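Jandale, 4/12/18

La porte de l'atelier est restée ouverte tout l'après-midi. Chez Lernevora, on recevait 114 visiteurs inscrits, par groupes de 14, pour une démonstration de manipulation robotisée. Entre deux passages, l'ingénieure responsable de la cellule a répondu à nos questions.

« Les gens s'attendent à voir des voitures ou des soudures, dit-elle. Nous, on travaille sur des gestes de cuisine. Une marmite, un couvercle, un aliment à saisir, c'est déjà beaucoup. » 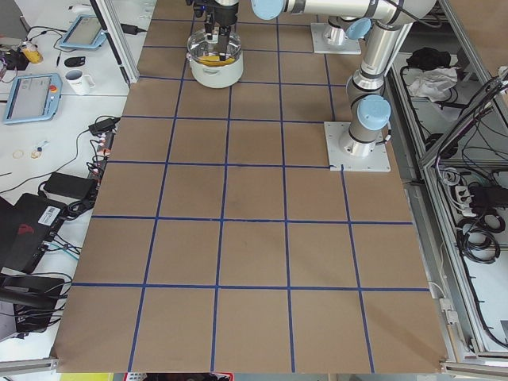

Le projet s'appelle Briltier. Il a démarré en March, pardon, en mars, dans un local de la rue Magalhães, avant le déménagement dans les murs actuels. Depuis, l'équipe a enregistré 878 essais. Elle les garde tous, y compris les ratés. « Un essai raté nous apprend où la pince a mal jugé la distance. On le regarde le lendemain, à froid. »

À quoi sert le quadrillage de ruban bleu ? La question est revenue dans chaque groupe. « À noter les positions de départ. Je dis à un collègue quelle case, et il replace l'objet. C'est du ruban, ça se refait en une matinée. » 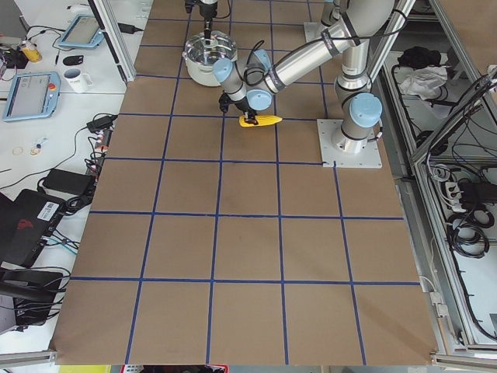
Elle reconnaît que le rythme surprend. Un visiteur lui a demandé si l'on ne pouvait pas accélérer. « On pourrait. Pour l'instant je préfère un bras lent que je peux arrêter. »

Pas de date de mise en service pour Briltier. Le prochain après-midi ouvert aura lieu au printemps, sur inscription à l'accueil de Lernevora.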